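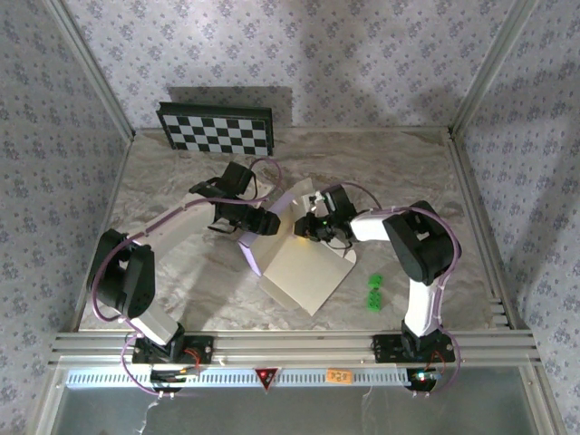 My cousin sent me a link last month to a course that promises you will memorize Juz Amma in thirty days. It costs $200. There is a countdown clock on the page, and I left it open while I made dinner to see what would happen when it reached zero. It started over.

I have been meaning to write about this kind of thing for a while, so I may as well get it out of my system.

I want to be fair first. People learn in different ways, and someone who puts time into teaching deserves to be paid. My own teacher growing up, Niloufar Salehi, took whatever my mother could give her, and some months that was a tray of baklava. I don't hold her up as the only proper way to do it. She had rent to pay like everyone else and I think we probably took advantage of her.

But thirty days? Juz Amma has thirty-seven surahs in it. Some are three or four lines, and most of us already know those from prayer. Then you get to An-Naba and An-Nazi'at and it's a different job. The page doesn't say anything about that. It says "brain-friendly method" and shows a graph with no numbers on the side.

I wrote to them and asked what the method was. The answer came back fast, I'll give them that. You listen to a verse, you repeat it, you join it to the verse before, and you go over yesterday's portion before starting today's. Which is what Mrs. Salehi had us do on her living room carpet in Mallham, and what her teacher had her do. I asked what happens on day thirty-one. They said there is a second course for that.

Day thirty-one is the whole problem, as far as I can see. Learning a page is one thing. Still having it in your chest the next Ramadan is another, and there's a well-known hadith comparing the one who memorizes the Qur'an to the owner of tied camels: if he keeps watch over them he keeps them, and if he lets them go they run off. I have let a good many camels go. I knew Surah Ya-Sin when I was fourteen. Last winter I stood up to recite it after a funeral and lost my way before the second page, and an uncle had to feed me the words.

So I don't write any of this as someone who has it figured out.

Then there are the apps. I tried one called Zukeretti for most of August. It listens to you recite and marks your mistakes in red. It marked me wrong on a verse in Al-Buruj four times, and I was sure I had it right, so I played the same verse to it from a recording of a reciter I've listened to since I was a kid. It marked him wrong too. I turned off the microphone part after that and used it as a plain mushaf with a bookmark, and for that it's fine. It also gives you points. I had 629 points when I stopped and I still don't know what they were for. There was a leaderboard, and a person with the username Barar had over 2000. I hope Barar is well.

I keep asking myself whether the points bother me because they are wrong or because I'm getting old. Kids in the Clegg Street class got stickers, and I liked stickers. Maybe a point is a sticker. But Mrs. Salehi gave you the sticker and looked you in the face, and if you had rushed through your ayat to get it she knew, and she'd have you sit back down. I can't see a phone doing that. A phone is pleased with you as long as you open it.

A friend told me I'm being too hard, that if a timer or a silly graph gets one person to open the Qur'an who otherwise wouldn't, let it be. I've gone back and forth on that. My worry is the person who pays, falls behind in the first week, and decides they are bad at this. I've met that person at the masjid more than once. One sister told me she had "failed" a course and hadn't touched her mushaf since spring. She knew eleven surahs by heart! I would have been proud of that list.

For what it's worth, my own routine is dull. After Fajr I do three lines. If I can't say them without looking by Asr, I do the same three lines the next day. I recite the old portions in my sunnah prayers so they get used. Some weeks I move one page and some weeks nothing moves. It costs me nothing, and I've finished An-Naba again, and I'm partway into An-Nazi'at, where I keep mixing up two of the endings.

I told my cousin to save the money. She signed up anyway and says the teacher has a lovely voice. She's on day nine. I've asked her to recite to me on the phone when she gets to Abasa, and she can correct my endings while we're at it.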